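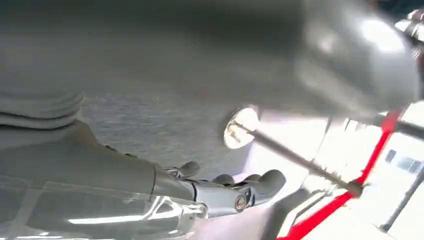
You're judging it like a finished product, Ita Mac Giolla wrote under my last post, and it's closer to a student in its first term. She said that if I'd spent one afternoon with the controls in my own hands I would stop calling the whole thing puppetry. She also said I was being lazy, and she may have had a point there, so I asked whether I could come over to Kestside and try it.

I went in April. I've put off writing it up because I wanted to see if my opinion would soften with time. It has softened a little, mostly about the people and less about the claims.

For anyone who missed the earlier post: Mimside is teaching a robot to put things away. The project is called Tidier. The way they teach it is that a person does the job through the robot, over and over, and the recordings get fed into a program that is supposed to pick up the general idea. There are two ways to do it. In the first you take hold of the arm and walk it through the motion yourself, like guiding a kid's hand with a pencil. In the second you sit a few steps away with a pair of handles and the robot copies what your hands do. Mimside does both, and I got a turn at each.

Guiding by hand came first. I had expected it to be the easy one. The arm goes limp when they switch it into that mode, or that's how they put it, but limp is a generous word. It feels like moving a friend who has fallen asleep on the couch. It goes where you push it, a little late, and then it goes a little farther. My job was to bring the hand to a folded cloth, close it, lift, and set the cloth in a tray. I did it badly and they kept the recording. I asked if they were sure they wanted that one, and was told that bad ones are useful too, as long as somebody marks them as bad. I watched for a while after that and I didn't see anybody mark anything. Maybe that happens later. I'd like to know who does it and how fussy they are.

The other thing about guiding by hand is that you are standing in the way. You're in every camera view, with your elbow over the thing you're picking up. A robot that learned from those recordings would be right to conclude that cloths get folded and moved in the presence of a large sweater. I said this as a joke and got a serious answer, that it's a known problem and one of the reasons they do most of the work by remote control now. Fair enough. I still think "most of the work" deserved a mention on their website, where every clip is of someone smiling with one hand on the arm.

So, the handles. They gave me 10 minutes to get used to them and I needed all of it. The view from the hand's own camera was the hard part for me. You get gray fingers, a bit curled, coming in from the left, and past them a red frame against a great deal of white, with everything leaning. I kept tipping my head to match. If you've ever tried to trim your own hair in a mirror, you know the feeling of telling your hand one thing and seeing it do something that is technically what you asked. The hand has joints and fingertips and looks as if it ought to know what it's doing. Every bit of knowing was supposed to come from me, and I had very little to spare.

And you feel nothing! I can't get past this. When I pick up a cloth at home I'm not looking at it. I know I have it because I can feel that I have it, and I know I've grabbed two because it's thicker. Through the handles there was a faint buzz when the fingers closed on something, and it was the same buzz whether I had the cloth, or the tray, or (once) the edge of the table. So I did what everyone there does, I learned to look for the signs. The corner lifts. The shadow changes. You close the hand harder than you need to, to be safe.

Which means that what I was recording, what I was passing along to Tidier as the human way of picking up a cloth, was no such thing. It was the way a person picks up a cloth when they can't feel it, can't see it properly, and are a bit scared of breaking someone's expensive equipment. I paused a lot. I came in from silly directions. On one try I went up, stopped, thought about my parking, and came down again, and all of that is in there now. Somewhere a program is trying to work out what the pause was for.

I put this to Ita and she gave the best answer I heard all day. She said the robot can't feel the cloth either, so it would be no help to learn from someone who could. It needs to learn from someone with the same handicaps. I've been chewing on that ever since. I think it's clever and I think it's half right. It explains why you'd want the demonstrations done through the machine. It doesn't explain why the result should then be any good, when the person doing it is working at a fraction of what they can do with bare hands. You can be taught to cook by somebody wearing oven mitts, and I suppose you'd learn to cook in oven mitts.

Now for the numbers, such as they are. The cloth job had 177 recordings behind it when I visited. They want 400 before they'll call it trained, and when I asked why 400 I got a shrug and a laugh, and the answer that the last job came good near there. I liked the laugh. I'd trust that over a chart. But please notice what it says. The figure is a hunch from one earlier job with a different object. When their brochure says Tidier "learns a new task in an afternoon," I would like to know which afternoon. Mine produced a small pile of recordings, several of them with a person swearing in them (there's no sound, they assured me).

Toward the end they let it run by itself. I want to be fair about this because I know how easy it is to make fun. It reached, it closed, it had the cloth, it put the cloth in the tray. The whole thing took 30 seconds and I found I was holding my breath. Then one of them moved the tray over by the width of a hand and ran it again, and it set the cloth down, very gently, where the tray had been. It did the same on the next try. Then it got one right, and everybody was pleased, and I was pleased too, and I noticed how quickly the two misses had left the conversation.

That is my complaint, really, and it's the same one as in the last post, only now I've had my hands on the handles. I have no quarrel with the method. Showing is a perfectly good way to teach. My grandmother never explained a thing about pastry and I can make hers. But she watched me do it afterward, for years, and told me when it was wrong. What I saw at Kestside was an enormous amount of showing and hardly any of the other part. Nobody stopped the arm halfway to the wrong spot and said no, over here. There is apparently a way of doing that, where a person grabs the handles mid-run and the correction gets recorded as well. They plan to get to it. I'd have started with it.

A few of you asked about Henriques, the laundry place that's supposed to get the first one. I don't know any more than I did. I asked whether the people who work there would be the ones doing the demonstrations and the answer was "that's the idea, down the line." For now it's Mimside staff, who are quick and patient and, going by what I saw, fold cloths like engineers. Somebody who has handled linen for years would do it differently, and some of that might even survive the trip through the handles. I would also want to know if that somebody gets paid more for the day they spend teaching their job to a machine. I did ask. It went into a notebook.

Ita's position, after all this, is that I've come around and am too stubborn to say so. I told her I'll go back when they hit 400, and that I want to be the one who moves the tray. She's agreed to that, on the condition that I do another hour on the handles first, and that I take off the sweater.

My shoulders hurt for two days, by the way. It's the holding still between tries that does it. If you're offered a go, ask for the chair with the armrests.

Recent posts
Puppets, and what to call them
The dishwasher that texts me
A second look at the talking elevator
I returned the robot mower
What the brochure means by "learns"
Old notes on my grandmother's pastry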